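Talking toy food with Yusri Lumbantobing

I got to the Ganik workshop early and Yusri Lumbantobing was already clearing a table for us, which took a while, as every flat surface in the place ends up covered in pretend lunch. He makes play food. Sandwich sets, mostly, and the bits and pieces to keep them in. I'd promised myself I wouldn't touch anything and lasted maybe two minutes.

"Everybody goes for the tomato," he told me. "Kids, grandparents, the guy who delivers our boxes. It's the red."

We talked about sandwiches for longer than I'd care to admit (he's a mayo-first man, I am not). Then I asked how he got into this, and he laughed and said it started with a toy bin at his sister's house, all the slices in a heap at the bottom and his niece digging around for the cheese.

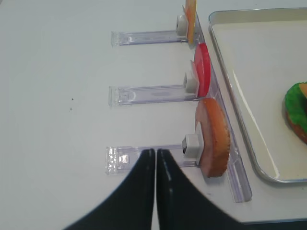 "I wanted her to see the food," he said. "If it's lying flat in a pile, you only ever play with what's on top. Stand it up with a bit of air between the slices and she'll go, oh, I'll have tomato today!"

So he's a big believer in clear racks. He tried colored ones back when he was sketching ideas for a set called Sketameck, and hated them. "You'd look over and see the rack. I don't want you to see the rack."

The set took him around 44 versions, and he still has most of them in a closet. Cheese gave him the most grief. He wanted it thin, like a real slice, and he wanted a yellow that didn't look like a school bus. Was he happy with it now? "Most mornings," he said.

I asked what's next and he got a little cagey, but there's a bakery set in the works under the name Plistitz, with 4 kinds of bread. He's been arguing with himself about crusts since July.

Before I left he let me build a sandwich. I put the cheese on first and he was very polite about it.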